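Re: [tabletop-sorting] Cubes and bins, again
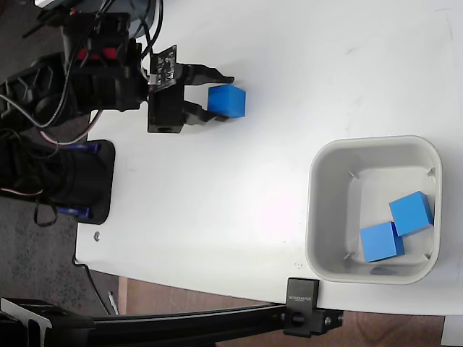 Yasuo Hosoda

Hi all,

Sorry for the slow answer, I was up in Silville helping my sister move and the list piled up while I was gone. I'll reply to Koreck's message from last week, quoted here so you don't have to dig:

> I'm setting up a sorting corner on my own table and I can't settle on a
> container. I tried a cookie tin (way too loud!) and a shoebox lid, which
> gets soft at the corners. What are you all putting your cubes in? And
> does the color matter, or am I fussing over nothing?
> Koreck

Koreck, you're not fussing. I went through the same thing with tins, and the noise drove everybody out of the room. What I like now is a light gray plastic bin, square, with rounded corners and a good thick rim. The rim is the part I'd look for when you shop. You can grab it anywhere and slide the whole thing over without tipping it, and it keeps its shape, unlike the lid of a shoebox (I had one of those too, it lasted 3 evenings).

As for color, I've gone all blue on a white tabletop and I'm not going back. I used to have a mixed set, and the yellow ones just vanished under my lamp. Bright blue shows up against the white and it shows up just as well against the pale gray inside the bin, so I never have to hunt for a stray. The slightly rounded edges are nice too - sharp-edged cubes used to catch on everything.

One thing to watch: cubes drift to the side of the bin and bunch up there. Two of mine have ended up over on the right, touching at the corners. It doesn't hurt anything, but if you like them spread out (I know Gumeo does, he wrote a whole post on it!) you'll want to give the bin a little turn now and then. Check the inner corners before you buy, too. Mine have small molded ridges in them, and I'd want to know that ahead of time if I were planning to pack the thing tight.

You asked off-list how many cubes to start with. I'd say 20. Yeom bought a box of 1,024 back in September and is still finding them in the couch, so please learn from that. With a smaller set you can keep just a few on the table and the rest in a drawer, and there's room left over for the bin. I keep mine on the right with open white table next to it, and that's been the most comfortable layout so far.

I haven't found a lid that fits, by the way. If anyone has a square one with rounded corners lying around, let me know and I'll send you my measurements. I have 4 spare tins to trade for it, all of them loud.

Yasuo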